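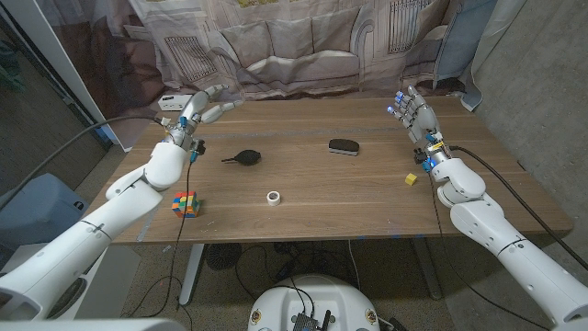
Fig. 1. Two arms, two five-object-table hands: the Markevier tabletop setup.

Home Syllabus Notes Labs Contact
Search this course Go

Robot Learning, Cevenden - Notes for Week 9
Posted in December by the course instructor

OK, so last week we got as far as "collect demonstrations, train a policy, hope." I want to slow down on the middle part, because the Markevier work is mostly about what you feed the policy, and I think it's the most useful result we'll read all term (I'm biased, I helped collect some of it!).

The task is a simple one to say out loud: pick up the thing you're told to pick up. A cube, a roll of tape, an eraser, an air blower. Anyone who did Lab 4 knows how fast that gets messy once the thing isn't a cube.

Filtering the demonstrations

We started with 1027 demonstrations, all done by a person driving the arms. After filtering we had 934. The filter has 2 rules. First, throw out any run that took longer than 60 seconds. Second, throw out any run where the fingers let go and grabbed again more than once. I expected the time rule to do most of the work and I was wrong - the regrasp rule caught far more bad runs.

Think about why. A slow run is still a consistent run, most of the time. A run with four regrasps teaches the policy that letting go is a normal thing to do in the middle of a pickup, and it will happily copy that. The rubber blower was the worst for it. The bulb is round, the nozzle is long and thin, and there are lots of ways to hold it that feel fine until you start lifting. Look at where the thumb sits against the bulb, with the other fingers on the far side.
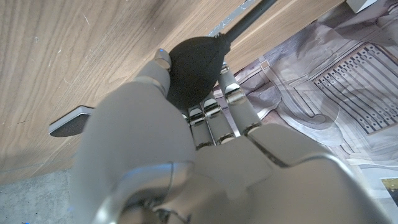 Labeling contact

Next piece. For each demonstration we mark the moment the first finger touches and the moment the grip is closed. The Wragg labeling tool does a first guess from the motor currents, then a person fixes it. Please don't skip the fixing in your own projects. The guess is late on soft objects, as the current barely moves until the rubber is already squeezed.

With those marks you can split every run into three parts: reach, close, carry. We train one network on all of them, but it also has to predict which part it's in. That extra output costs next to nothing and it cleaned up a lot of the early closing we saw before, where the hand would make a fist on its way to the object.
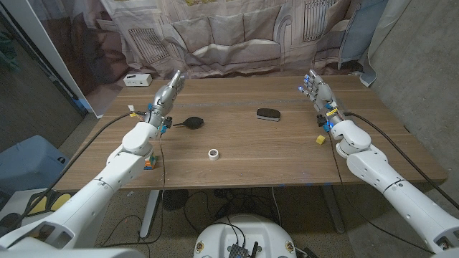

The loss is just the action error plus a small weight times the phase error. Start the weight at 0.1 and only touch it if the phase prediction is clearly bad. If you set it too high, the network gets very good at telling you it's reaching and pretty poor at reaching.

Changing the end effector

So what carries over when you swap the hand for a gripper? The reach part does, nearly untouched, once you express it as wrist motion. The close part doesn't, and you need new demonstrations for it. Carry is somewhere in between. The Istivwood reading (section 4) has the wrist frame math, and you'll want it for Lab 5.

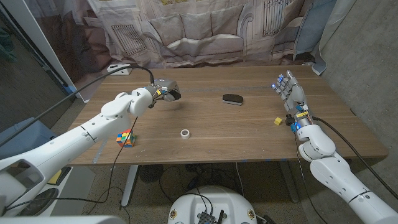 Do I need to relabel everything if I change only one arm?

Only the runs that use that arm. Labels for the other arm stay good as long as its hand and its wrist frame are the same as before.

For Sunday: read section 4, and bring one run from your Lab 4 data that you think the filter should drop, with a sentence or two on which rule catches it.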